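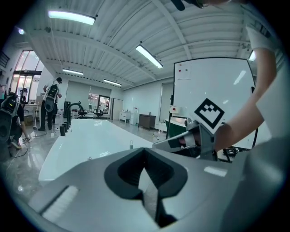 Ticket 279: Skidow loses the gripper marker near shiny surfaces

Product: Skidow hand-held kit, with Roka playback
Site: Flilcombe, main room
Opened: 2024-02-28
Priority: Medium (requested: Urgent)
Status: Open, waiting on us, then on you, then on us again

Customer's report

We're teaching Roka to clear a table. A person does the chore with a hand-held gripper, Skidow follows the marker on top, and Roka is supposed to do the same thing later on its own. We have recorded 100 table clearings. Any child in the building could have learned it in one, though I grant you the child would also have refused.

The trouble starts when the gripper gets near the big whiteboard. The path jumps sideways by the width of a dinner plate, stays there for a bit and then comes back as if it had been for a walk. Roka plays this back faithfully. Yesterday it picked up a sponge, carried it to the side of the table, let go over bare floor and reported "Task complete."

Things already tried before writing in: restarting, restarting again, cleaning the marker, updating to build 607, reading the manual. The manual says the work area should have "even, gentle light and matte surfaces." Our table is glossy white. So is the whiteboard. The floor is polished enough to comb your hair in. Please advise, preferably without telling us to buy a different building.

Support, reply 1

Thanks for the details and for the picture. I can see the whiteboard picking up the ceiling light, and the table is as glossy as you say. Please don't buy a building yet.

Sideways jumps usually come from one of these:

The marker washes out at certain angles and Skidow guesses.
Two kits are working close together and one has been assigned the other's marker.
The marker is mounted a little crooked after a knock.

Could you do one clearing with the second kit switched off, and one with both on but held well apart? Send the logs for each. Also check under Settings, Markers that the two kits have different IDs. I ask everyone this. I was once on a call for most of an afternoon before asking it.

Customer

IDs are different. They were different before, too, in case that was going to be the next question.

One kit alone: the path still jumps, but less. Both kits, far apart: same as one kit. Both kits close together by the whiteboard: the recording looks like somebody icing a cake on a bus.

Separately, we tried Roka on folding dish towels while we waited. It makes one fold, pauses and makes the same fold again. The towel is by then in a ball. I've put this in as a different ticket so you can close it as a duplicate.

Support, reply 2

Thank you, that narrows it down. Logs show the marker confidence dropping hard whenever the gripper is tilted toward the board. When it drops, build 607 fills in the missing stretch from whatever it saw last, and it does this with great confidence and no judgment. The second kit makes it worse by passing in front.

I'd like one more picture from your side, with the marker in view and the board on the right. Leave the lights on as you normally have them.

Customer

Sent. Lights as normal. There are people over by the workbench, which is also normal.
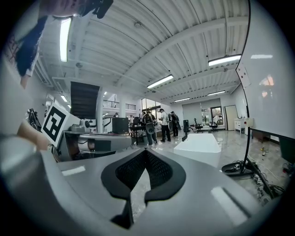 Marker cube at left, whiteboard at right with ceiling lights showing in it.

Support, reply 3

Very useful. The pale patches on the board are the ceiling lights. I'd suggest working through the list below in order and doing a short recording after each step. Stop when it gets boring.

1. Roll or turn the whiteboard so its face points away from the table. It's on a mobile stand, so this ought to be the cheap one.
2. Tidy the cables and small devices on the floor under it before you roll it.
3. Put a plain, dull cloth on the table. A bedsheet will do. Avoid patterns, and please avoid checks, which Skidow finds fascinating.
4. In Settings, Tracking, turn off "Fill short gaps." You'll get honest holes in the path in place of invented trips.
5. Delete the recordings that contain jumps. Roka can't tell a bad example from a good one and will average them.

Customer

Step 1 done. There was a debate about whose whiteboard it is. Big improvement.

Step 2 was done after step 1, for which the person pushing the whiteboard apologizes.

Step 3 done. Roka now tries to clear the bedsheet as well. It took hold of one corner and pulled with real commitment. We've clamped it.

Step 4 done. The holes are short and I can live with them.

Step 5: we looked through all 100 and kept six. I'd like it noted that this was most of a working day for a machine that is meant to save us wiping a table.

Support, reply 4

Noted. Six is thin. For a single table chore I'd want several dozen clean ones, and you'd do well to vary where the cups start and who holds the gripper. If every demo comes from the same person, Roka picks up that person's habits. One site had a unit that stopped halfway through each run for no reason we could find. The demonstrator had been checking their phone.

How does playback look with just the six?

Customer

It clears four cups out of five and leaves the sponge alone entirely. The fifth cup it pushes to the back edge and nudges until we take it away. I've lived with people who did worse.

Speed is another matter. One table takes it longer than the coffee took to drink. Somebody asked whether it could do the whole shop floor by November. I said yes, if we start it now and nobody sits down.

Support, reply 5

I'll take four out of five. Kaewmanee engineering has the gap-filling behavior on its bug list, with your logs attached. There's no date for the fix. Until then, leave the option off.

For sweeping, bench wiping and anything involving cloth, my advice stays the same as on the duplicate: Roka can move solid things from one known spot to another when the light is kind. Towels are a research topic. I fold mine by hand, badly.

Leaving this open until you have a new batch of recordings. Please send the first few before you make all of them.

Customer

Will do. Whiteboard has been moved back by its owner, so expect a short delay.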